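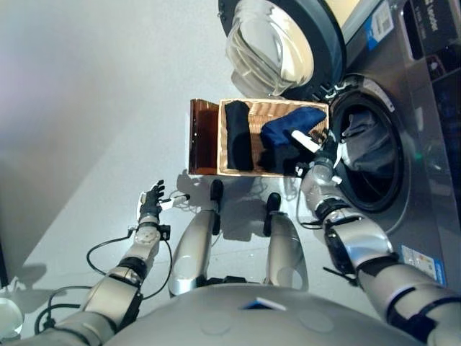

Fig. 7 — Head view during the laundry task, right gripper at the mouth of the drum.

3. Recording your first laundry demo

I always do the laundry task first with new people, so grab the handsets and let's go!

1. Put the basket on the floor right in front of the washer, close enough that the right arm can get to both it and the drum.
2. Open the door fully (halfway is asking for a bump — ask Bilal).
3. Start recording in Mevodar and wait for the beep.
4. Bring the right gripper up to the drum slowly. I watch the head view for this and ignore the room completely.
5. Let go, back out in a straight line, then press Save.

Note: fumbled a sock? Keep going and pick it up again. I keep those takes.

Caution: check where the arm cables are lying before you move either arm. Never run the washer while the arms are live.

Aim for 13 good takes before you change the clothes.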